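Lids that don't dribble: paper cup people, come in
Small Kitchens & Break Rooms > Supplies

bruldale_beth
Joined: November
Posts: 7

OK so I order the cups for our office and I am losing my mind over lids. We switched to black paper cups with the black plastic lids because the white ones looked grubby by lunchtime, and now I get complaints every single morning that they leak at the seam. Not a flood, just that one drip that finds your shirt. Is it the lids, the cups or the people?

gravell221
Posts: 409

It's the seam. Paper cups have that vertical join where the paper overlaps, and if the sip hole lines up with it you get a drip. Turn the lid so the hole is on the opposite side and you're done. I've been telling folks this for years.

lamptey_roaster
Posts: 221

Half agree with gravell. Seam matters, sure, but if the lid is a hair too big then you can rotate it all day and it'll still drip. Beth, did you get the cups and lids from the same place? Mixing is where people get burned. The sizes sound the same and they aren't.

bruldale_beth

Um. No. Cups came from one supplier and lids from another because the lids were cheaper (I know, I know).

lamptey_roaster

There's your problem then!

gravell221

Could still be the seam.

salamatu_m

Hi all, Salamatu Mensah here, I used to run the coffee cart by the Ernau train station. Easy test: fill a cup with cold water, press the lid down all the way around with your thumb until it clicks, then tip it over the sink with the seam away from the hole. Do 3 cups from the same sleeve. If they all drip it's the fit, if it's just one you got a bent rim. And please don't push down in the middle of the lid, everybody does it and it pops the far side loose.

bruldale_beth

I 100% push down in the middle. Will try tomorrow.

wellington_g

Going to be the grump and say skip paper altogether. We bought mugs and the drips stopped. Wellington Guimarães, proud owner of a dishwasher.

lamptey_roaster

Mugs are great until somebody has to walk across a parking lot with one. Different job.

wellington_g

So drink it before you leave?

salamatu_m

You have clearly never met my old customers, lol.

ernau_dan

I'm on team black cup too, but my gripe is different. They look really sharp on a white table, and I like that you can't see the coffee stains on the lid. What I can't stand is that you also can't tell whose is whose, and a regular pen doesn't show up on black at all.

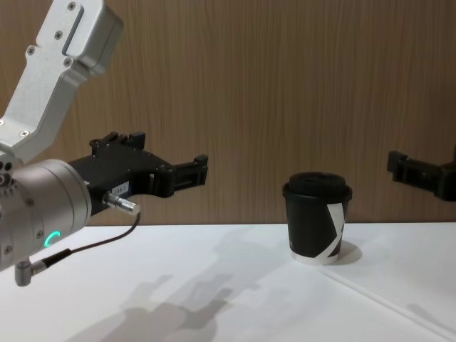 So I started keeping a silver paint marker by the machine and putting initials on the side, up high where your hand doesn't rub them off. Works fine if you let it dry a second before you grab the cup. Stickers were a bust for me, they curled up.

gravell221

White grease pencil. Cheaper, and it writes on the plastic lid too.

ernau_dan

Smears all over your fingers though. I tried it for a week and gave up.

bruldale_beth

Back with results! Did the sink test. All three dripped, even with the seam turned away, so it's the fit. I've ordered a small pack of lids from the cup people and I'm giving the leftover ones (some 409 of them, ugh) to whoever wants them for starting seeds.

gravell221

I'd still turn the seam.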